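2025-11-15

Dye bench, madder run no. 3 – and it's the good one!
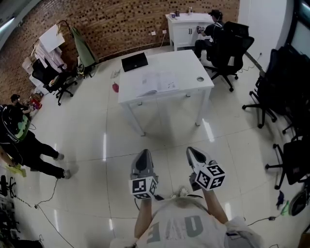 White square table, tiled floor.

Starting with the result so I don't bury it: the Rondisau madder gave us a real brick red on the wool, the color Jolán has been after since April. I held the skein against her old sample card at the window and the two are so close that I had to turn the card over to be sure which was which. The cotton came out softer, more of a salmon, but a pretty one, and very even for once.

What I did differently this time. Soaked the ground root overnight in plain tap water (ours is hard, and madder loves that) and poured the first soak off into a jar. That first water carries a lot of the yellow and brown. Last run I left it in and we got the color of a flowerpot. Kept the jar, of course, and dropped a scrap of silk in it. Pale gold by lunchtime. I want a whole scarf like that.

Then the main bath, brought up slowly and held well below a simmer for 3 hours. Đức kept telling me to leave the lid alone and he was right, every time I peek the thermometer drops and I overcorrect. If it gets too hot the browns come through and there's no getting them back out. Left the wool to cool in the pot.

Mordant for the wool was alum, same recipe as run 2, 15 percent on the weight of the fiber. The cotton had the tannin bath first and then the alum. I suspect I rushed the rinse between the two, because there's one patch near the tie where the color sits a bit heavy. Must untie and retie looser next time.

Weights, for the ledger:

- wool skeins, dry, before scouring: 727 g
- cotton cloth, dry: 542 g
- root: equal weight to the fiber, both pots

Zoia thinks we could use half as much root on the wool and barely lose anything. I'm all for trying it, the root isn't cheap and there was still plenty of color in the pot when I lifted the skeins out. Which brings me to the exhaust bath – I put a second lot of unweighed odds and ends through it and got the loveliest apricot. Imre has already claimed the biggest piece for a cushion. A third dip gave a faint peach, nice on silk, hardly there on cotton.

The iron afterbath was less of a success. A pinch in warm water and the test strand went from red to a dull plum in under a minute, then kept going toward mud. I pulled it when I noticed. There's a good purple in there somewhere if I can stop it in time. Tadhg's suggestion is to premix the iron in a jar and add it by the spoonful, with the yarn out of the pot while I stir. Yes please.

Light test: one card taped in the south window, half under foil. A second card in the drawer as the reference.

Still to do
- wash test with the Plakum soap, wool and cotton separately
- ask Mészáros whether the next sack of root is from the same harvest
- half-strength root on one wool skein, everything else the same
- label the apricot pieces before they wander off
- new muslin bags, the old ones leak grit all over the yarn

Weld next, and then overdyeing it with the leftover madder for orange. I've been looking forward to that orange all month.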